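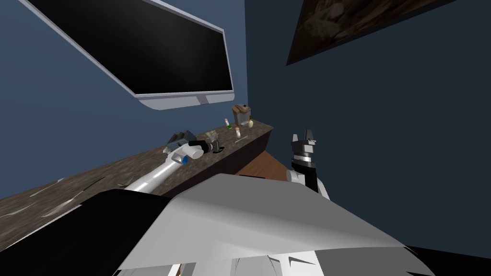
Blank screen on the blue wall, render.

April 3, 2024

Sourdough rye, batch with the Skuvorano starter. Very good day! Writing this up while I still have flour on my sleeves, so forgive the order.

Marjan fed the starter last night with the dark rye from Plakidham (the coarse one, not the sifted) and by the time I got in it had domed right up to the rubber band and was just beginning to crack on top. Smell was apples and a little bit of nail polish, much milder than the last two feeds. I think we have been letting it go too long between meals and it has been sulking. Keep the shorter gap.

Mixed two doughs side by side, both 1000 g flour. Dough A is our usual, everything in at once. Dough B is Elaheh's idea: scald part of the rye with boiling water first, leave it covered until it cools to hand warm, then add the rest. I was a doubter, I admit it. The scald went from gray paste to something brown and shiny and sweet while it sat, and I kept going back to taste it off the spoon. Like malt candy! No sugar added to either dough.

Salt at the same rate in both. Caraway in neither, since Ashraful wants to judge the crumb without it and he is right, even if I miss it.

Notes on handling:

- B is much stickier. Wet hands, wet bench, wet scraper. Do not reach for more flour, I did it once on the corner piece and you can feel the dry seam.
- A rose faster at first, then B caught up and passed it. Look at the pinholes on top and ignore the clock.
- The narrow tins from Grekusau need greasing right up under the rim. One loaf of A hung on by its shoulder and I had to work a palette knife around it.

Baked hot to start, then turned down. The back left of the oven is still running fierce, and the A loaf there has a crust you could resole a boot with. Swapped the tins halfway, should have done it sooner. Setareh has a second oven thermometer at home and will bring it in so we can stop arguing about the dial.

Now the hard part, leaving them alone. Rye needs a day wrapped in linen before it cuts cleanly, and I know this, and I still cut the heel off one of each. (For science. Also for butter.) A was gummy near the middle, as you'd expect from a warm loaf. B was gummy too but the flavor, wow. Long and dark, a bit of cocoa, and the sourness comes in late and stays polite. If it improves overnight the way the old batches did then I want to switch the whole bake over.

Mélanie asked what that does to the schedule. The scald adds almost 3 hours, nearly all of it waiting, so it could be done the afternoon before. The trouble is pot space. We make 40 loaves on a market day and our biggest pot holds enough scald for maybe a third of that. She is going to ask Jafarzadeh if they would lend us the big kettle they use for jam.

To try next:

- same two doughs, but cut the water in B slightly
- scald with a spoonful of malt flour stirred in once it has cooled a bit, to see if it gets sweeter still
- one loaf of B with the stale bread soaker Marjan's aunt uses, toasted very dark

Proper tasting tomorrow after lunch, thin slices, no toppings for the first round. Loaves are on the rack under the green cloth, A on the left and B on the right. Please nobody tidy them.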